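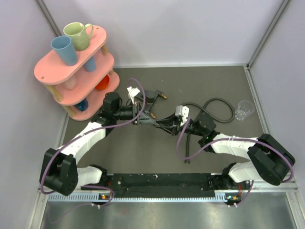
コップ棚の並べ方メモ(スレッド)
Qistina Harahap
2023年9月22日

1/
ピンクの三段棚に、ふだん使いのコップとお椀を並べました。置き場所を決めるまでに何度か入れ替えたので、そのときの考えをまとめておきます。食器の多い家にはたぶん合いません。一人か二人分くらいの話です。

2/
棚はKirskaの卓上用です。楕円の板が三枚、間を明るい色の木の丸棒で支えるつくりで、背板も横板もありません。値段は忘れました。セールで買ったことだけ覚えています。

3/
組み立ては丸棒を穴に差していくだけで、工具は使いませんでした。最初、棒を奥まで差さないまま上の板を載せてしまい、少し傾いたのでやり直しました。差したあと板を両手で上から押すと、もうひと沈みします。

4/
いちばん上の段には、くすんだ緑のマグと水色のコップ。毎朝使うのはこの二つなので、手を伸ばして最初に当たるところに置いています。

5/
マグの取っ手は右向きです。右手で取るのでこの向きに落ち着きました。左向きにしていた時期もありますが、水色のコップに取っ手がぶつかるのでやめました。

6/
真ん中の段は、もうひとつの水色のコップ、うっすらピンクがかった半透明のコップ、赤みのあるオレンジのお椀。お椀は右側に寄せています。口が広いものを真ん中に置くと、両脇に何も入らなくなります。

7/
お椀を上の段に置いたこともあります。色がはっきりしているので見た目はよかったのですが、使うのは夜だけで、朝のたびによけることになりました。いまの場所に移してからは触る回数が減りました。

8/
下の段は小さい紺のコップ。手前の縁に近いところに置いています。上の板の影になるので、奥に入れると色が暗いぶん見落とします。一度しまったつもりで忘れて、洗い物の数が合わないと思って探しました。

9/
透明のグラスは棚に載せず、右側のグレーのマットの上に立てています。棚の中に入れると、出すときにほかのコップに当たりそうで落ち着きません。外に出しておくほうが取りやすいです。

10/
グラスはBemikのもので、もう何年も使っています。容量のことを前に聞かれたので書いておくと、私がいつも入れる水の量は100mlです。薬を飲むとき用なので少なめです。

11/
マットはGindtonのグレー。前は白を敷いていましたが、お茶の輪じみが目立つので替えました。グレーにしてからは拭く間隔が少し延びました。延びたのがいいことかどうかは分かりません。

12/
棚の板の色で迷っている人へ。私が買ったときは白とピンクがありました。白だと壁に近い色になって、何も載っていない段がさみしく見えそうだったのでピンクにしました。緑や水色を載せても色はけんかしていないと思います。

13/
上の板の左端近くに小さい丸い穴があります。用途は説明書に書いてありませんでした。細いひもを通して布巾を下げてみたことがありますが、下の段の出し入れに邪魔で、一日で外しました。

14/
コップを伏せるか立てるかについて。私は上の段のものは立てて置いています。伏せると縁が板に触れるのが気になるのと、洗ったあと中に湿気が残るのが好きではないためです。ほこりは使う前にさっとすすぎます。

15/
しまう前は、必ず布巾で底まで拭きます。底に水が残ったまま板に置くと輪の跡がつきます。こすれば取れますが、何度もやると板のつやが変わりそうなので先に拭くことにしました。

16/
棚の掃除は週に一度。載っているものを全部下ろして、固くしぼった布で板を拭いて、丸棒のつけ根だけ綿棒です。つけ根は布だと角に届かず、細かいほこりが残ります。

17/
戻す順番は下の段から。先に上を並べてしまうと、下に手を入れるときに上のものへ肘が当たります。紺のコップ、お椀、半透明、水色、最後にマグ。慣れるまでは順番を紙に書いて横に貼っていました。

18/
段の間の高さは変えられません。背の高いものを買い足す予定がある人は、先に手持ちのコップの高さを測ってください。私は測らずに買って、Saxenaの細長い水筒が入らず、それは流しの下に置いたままです。

19/
重いものについて。説明書には一段あたり600gまでと書いてありました。うちのコップなら足りますが、厚手の鉢を重ねるような使い方は無理だと思います。量りがあれば載せる前に量るのが早いです。

20/
よくもらう質問。「重ねれば場所が空くのでは」。重ねると下のものを取るときに上をどかす手間が出ます。水色のコップは同じような形なので重ねてみたことがありますが、内側で引っかかって抜けにくく、やめました。

21/
もうひとつの質問。「水色だけ二つあるのはなぜ」。片方を洗っている間にもう片方を使うためです。同じ段に並べるとどちらを先に使ったか分からなくなるので、上の段と真ん中の段に分けました。

22/
丸棒がゆるんできたら、棒の先に薄い紙を一枚巻いて差し直すと止まります。去年の12月に一本だけゆるみ、それ以来そのままで使えています。接着剤は使っていません。引っ越しのときにばらしたいので。

23/
棚を置く位置は左の奥、壁の角に寄せています。前は真ん中に置いていて、90cm幅の台だと左右が中途半端に余りました。角に寄せたら右側がまとまって使えるようになりました。

24/
やってみてあまり変わらなかったこと。段ごとに小さい敷き布を切って敷く(ずれるので外した)。コップの底にシールで場所の番号を貼る(洗うとはがれる)。色の濃い順に並べる(使う順と合わない)。

25/
次に考えているのは、お椀をもうひとつ増やすかどうかです。真ん中の段に並べると半透明のコップの行き場がなくなるので、下の段に移すことになりそうです。紺のコップと並べたときの出しやすさは、やってみてから追記します。

26/
追記。布巾は何を使っているかという質問が来ていました。Kirskaの棚と一緒に買った綿のものです。新しいうちは水を吸わないので、一度洗ってから使っています。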